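PRESS RELEASE

18 new pages on the room you would rather not show visitors

Ludgate, December 18, 2018

Rusell, the home advice publisher, has brought out The Other Room, a guide to the part of the house where the laundry gets done and where everything without a proper home eventually goes to live. It is out now in bookshops and from the Rusell website, in good time for the season in which every towel in the house is in use at once.

The book is written by Fotini Gkikas, who has spent 7 years visiting people's utility rooms and being asked not to look in the corner. She usually looks in the corner. It tends to hold a clothes airer with one bad leg, a bag of other bags and the box that the iron came in.

"People will talk to me for an hour about worktops," said Gkikas. "Then I ask where the washing goes while it waits, and there is a silence. The answer is the floor. It has been the floor for years."

The Other Room grew out of a survey of Rusell readers, 3160 of whom took the trouble to reply. Of these, 43 per cent said they did their washing in a room that was meant for something else, such as a hall, a box room or a former larder. A smaller number said they weren't sure what the room was meant for. One reader in Kan sent a floor plan with the words "your guess is as good as mine" written across it, and it appears in the book with her permission.

The guide is arranged by the size of the problem. Early chapters deal with rooms in which a person can turn round. Later ones deal with the rest. There is advice on which way a washing machine door should swing, how much space to leave for a person holding a full basket, and what to do with single socks (a short chapter, and a firm one). Readers with a front loader are asked to leave the door ajar between washes and to wipe the folds of the rubber seal, a job Gkikas describes as "dull, quick and much less dull than the smell".

A full chapter goes to the big white things that stand about on the floor. Washing machines have been joined in recent years by dryers, dehumidifiers and air purifiers, all of them much the same colour and all of them wanting the spot by the wall. Gkikas suggests settling the washing machine first, as it has a hose and will not be argued with, and then giving anything with a vent enough clear space to do its work. A purifier pushed up against a pile of coats, she points out, is a coat stand with a plug.

She is also in favour of labels, up to a point. Safety stickers should stay exactly where the maker put them. Shop stickers and the cheerful ones listing features may come off once the machine has been bought, though she admits that most of us live with them until the machine dies.

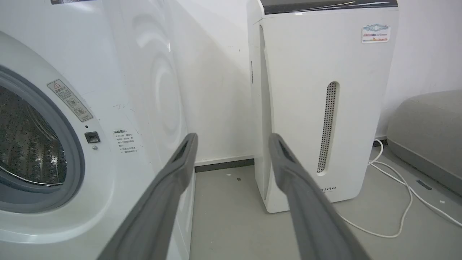
A front-loading washing machine and an upright air purifier, both white, both on the floor.

Sobia Mengal, editor at Rusell, said the firm had been slow to see the need for the book. "We have published 2 titles on arranging cushions," she said. "We had nothing at all on the room where the cushion covers get washed. When I raised this at a meeting, it went rather quiet, and then everyone began describing their own. We had to book the meeting room for longer."

The Other Room will be followed in February by a set of wall charts, covering stains, washing symbols and whose turn it is. The last of these is blank and wipes clean.

To mark the launch, Gkikas will give an evening talk at the Aravari bookshop in Ludgate, with questions afterwards. Guests are welcome to bring a photograph of their own utility room for advice. It should be taken before tidying, and the author says she can tell.

ENDS

Notes for editors

Review copies of The Other Room are available from the Rusell press desk, as are extracts from the chapters on drying indoors and on single socks. Please say which you would like, as the sock chapter goes quickly.

Fotini Gkikas is available for interview by telephone or in person. She is happy to visit readers' homes for features, given a little notice. The readers may want rather more.

Sobia Mengal can speak about the survey and the wall charts. Requests for either should be sent to the press desk, marked "The Other Room".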